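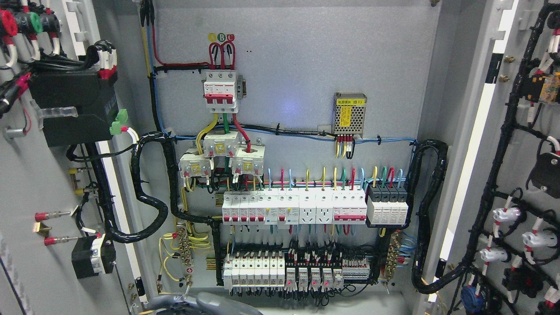 配电柜作业机器人感知与规划软件项目 阶段进展报告(二月)

报送:Bastari基金技术评审组
承担单位:Tranitz自动化研究所
项目负责人:Parvaneh Rostami

一、总体进展

本阶段工作围绕柜内元件识别、近距离运动规划及操作任务编排三个模块展开。感知模块已完成第二版模型训练并接入头部相机数据流,规划模块完成碰撞检测接口的重构,任务编排工具Sterkex进入内部试用。经费执行与任务书进度一致,无重大调整事项。

二、感知模块

本阶段新增标注图像300幅,其中227幅通过复核并纳入训练集,其余因导线遮挡严重或标注边界不一致退回重标。标注类别在原有断路器、接触器、端子排的基础上,增加浪涌保护器与电流互感器。

目前的主要困难在于细导线。柜内控制线交叠密集,深度图在线束边缘处存在空洞,导致点云分割结果不稳定。Balakrishnan Naidu已在分割网络后增加时序融合步骤,静态视角下的结果有所改善;末端靠近导轨时的误分割尚未解决,列入下阶段任务。

三、柜门面板状态读取

面板状态读取程序由Mitra Khosravi负责,用于在规划动作前向编排工具提供柜体的当前状态。程序分为指示灯判别、仪表读数和旋钮位置估计几个子任务,输出统一写入状态表,并附置信度和时间戳。
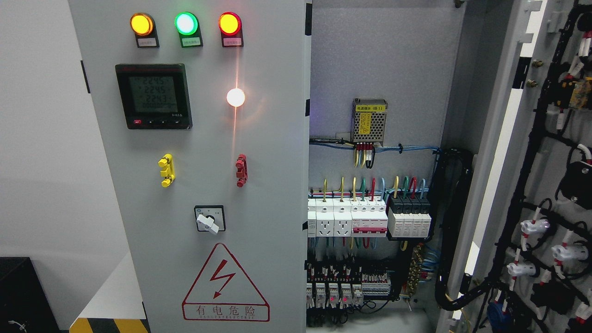

仪表读数子任务现采用先定位屏幕、再逐行识别的流程,识别结果须与指示灯判别结果一并写入后方可触发后续规划。多功能电力仪表的液晶屏上,三行大号数字较易提取,其下一行小号数字对比度偏低,程序暂将该行标为“不可信”,不参与判断。右侧白色发光按钮在灰色门板上形成竖向反光,对亮度阈值法构成干扰,拟改用局部归一化处理。旋钮位置以手柄朝向为依据,仍需补充不同视角的样本。

四、运动规划与控制

规划模块将线束按膨胀后的软障碍处理,元件本体与柜门按刚性障碍处理。Amirhossein Jalali完成了末端接近速度的分级限制,力觉阈值触发后控制器转入保持状态,等待操作员确认。规划失败时的日志格式已统一,可在Sterkex中直接回放。

五、存在问题与下阶段安排

需提请评审组关注的问题有2项:一是柜型样本单一,模型对其他布局的适用性尚无数据支持;二是相机与末端的外参标定仍依赖人工,重复安装后须重新执行。

下阶段计划开展4项工作:补充其他柜型数据;实现外参自动标定;完成反光条件下的读数测试;形成Sterkex用户手册初稿。其中外参自动标定由Valeriano Olmedo牵头,测试方案另行报送。

相关内容
配电柜作业机器人项目任务书(修订稿)
Sterkex任务编排工具内部试用说明
柜内元件标注规范 第二版
力觉阈值与保持状态接口说明
Bastari基金项目中期检查材料报送要求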